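Second winter with the pellet stove

So October came and went and I never wrote the stove update I promised, and now three of you have emailed to ask if we froze. We did not! The Saltix is still going and I have a lot to say about it, most of it good.

Quick recap if you're new. The old oil furnace quit the winter before last, and instead of replacing it like for like we put a pellet stove in the downstairs room and kept the electric baseboards upstairs as backup. I wanted a wood stove, if you remember. Tapio did not want to split wood at six in the morning, and since he's the one who gets up at six in the morning, that was the end of the wood stove.

The stove itself came to just over 2000 dollars, and the vent kit was another 493, which stung. I'd read all the brochures about the stove and not one word about pipe. If you're budgeting for one of these, call the installer first and ask about the vent run through your particular wall. Ours had to go up and around a window and every elbow costs money.

Ash was my big worry and it's been fine. We empty the pan once a week in the cold months, a bit more if we bought the cheap pellets. It goes into a lidded metal bucket out on the concrete and stays there for days before it goes anywhere near a bag. Please do this even if the ash looks dead. My neighbor Huia Rutherford melted the bottom out of a kitchen trash can the first year she had hers, and she's a careful person.

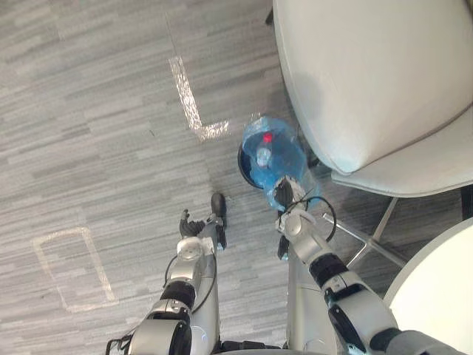
Small wastebasket with a blue liner, on the gray carpet.

Anyway, pellets. Last year we bought whatever the hardware store had stacked by the door and I thought a pellet was a pellet. Nope! The Gakesard ones (softwood, I think, the bag is vague) burn hot and leave hardly anything behind. The Abubakari hardwood ones are cheaper and the glass goes brown in two days. I now mix them in the hopper, which Tapio says is cheating and I say is cooking.

Store them somewhere dry. I lost two bags to a drip in the shed and they turned into something like wet oatmeal, and then into something like cement.

The other thing I got wrong was the thermostat. I was treating the stove like the old furnace, letting it shut off all the way and then fire up again ten times a day. Nii Boateng, who did our install and is very patient on the phone, told me to leave it on low and let it idle. The igniter is the part that wears out, and mine was wearing out. I'd already gone through one by then (my fault, a fair bit of swearing, an hour on my knees with a flashlight). Since I stopped fiddling with it, the house is more even too — the back bedroom is still chilly, but it was chilly with oil.
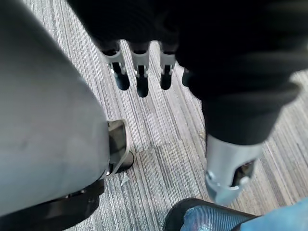
Noise, then, because people always ask. There's a fan, and there's the auger, which drops pellets with a little rattle every few seconds. You stop hearing the fan by the second night. The rattle took me longer. If you watch TV in the same room you'll bump the volume up a notch or two and forget you did it.

We did have one power cut, in the evening, and the stove went out with everything else. I knew it would. I still stood there looking at it like it had let me down. Tapio has his eye on a Parkier battery unit that's supposed to run a stove this size, and we're arguing about where it would live. If any of you have one, tell me how long it really lasts on a full charge.

I did the yearly cleaning myself this time, with a brush kit and a shop vac with the fine ash filter. It took most of an afternoon. Wear something you hate, and tape the filter bag on properly before you switch on, not after. I'll write up the steps once I find the notes I made, which are on the back of a pellet receipt somewhere in the truck.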